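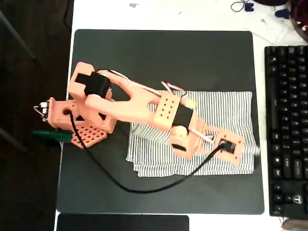
How should a small desktop robot arm be used safely by students who share a room with it?

By agreeing a short set of written rules before it is switched on, keeping hands outside its reach while the motors have power, and making sure one named person is always ready to cut that power.

Report by Siriporn Nilsuwan and Decha Kaewsai, Dercombe project group

When we began in October we thought the rules would take us an afternoon, and that the rest of the term would go on teaching the arm to fold cloth. As it happened the rules became the project, and we both ended up rather fond of them. Our tutor, Erzsébet Oláh, asked us to write down what we did and also what we changed our minds about, so both are in this report.

Our first draft ran to nearly 900 words. It was copied in large part from the handout for the big workshop machines, and it talked about fences and floor markings that make very little sense for something that sits on a table. Yupin Chaiyaporn read it kindly and then asked us which parts we had followed that morning. We could remember two. The second draft was 500 words and the one now on the wall is shorter still:

1. One person works the arm and one person minds the power switch. Swap whenever you like, but say so out loud.
2. Check that the base is firmly fixed before each session, and give it a gentle push by hand with the power off.
3. Run every cable through its full movement slowly, once, before going to normal speed.
4. Power off before straightening the cloth. Even if it only needs a tiny tug!
5. Write down every stop, including the silly ones.

Rule 4 caused the most grumbling by far. Soft things never lie where you want them, and it is so tempting to reach in and smooth out a crease while the arm is waiting. We tried allowing it with the arm paused, but a paused arm and a finished arm look just the same from a chair, so we went back to the stricter wording after 3 sessions.
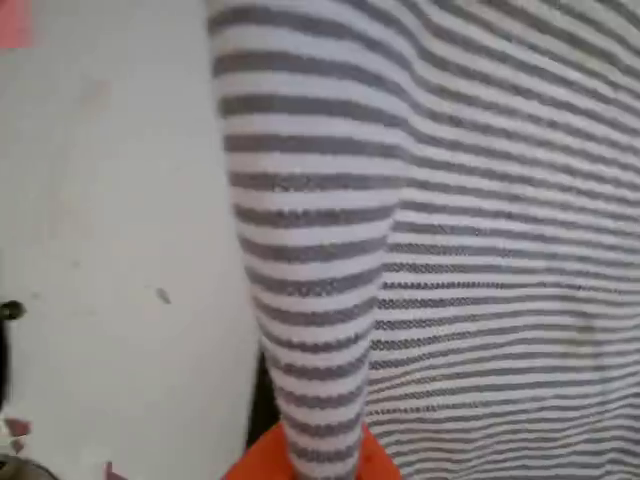 Fig. 2. Grey and white striped fabric, close up.

Fabric brought up a matter we hadn't planned for. Folds can hide the gripper from the person at the switch, so we now ask that person to sit where they can see the fingers, and to call a stop if they lose sight of them – no need to explain first. Lamduan Sriwong suggested the last part and I think it is the best sentence we have.

There is plenty still to do. We have no good rule for visitors, and the stop log is kept in two different notebooks with two different ideas of what a stop is. Decha would like to start with that next term.

Comments

Palamarchuk: Lovely to read, thank you. We have the same trouble with rule 4 and ended up putting it on a sticker next to the switch.

Arton: Could you share the page you use for the stop log? Ours is a mess too.

Siriporn N.: Of course, once we have settled on one notebook!

Dercombe student projects | Contact the project group | Copyright the authors | Back to top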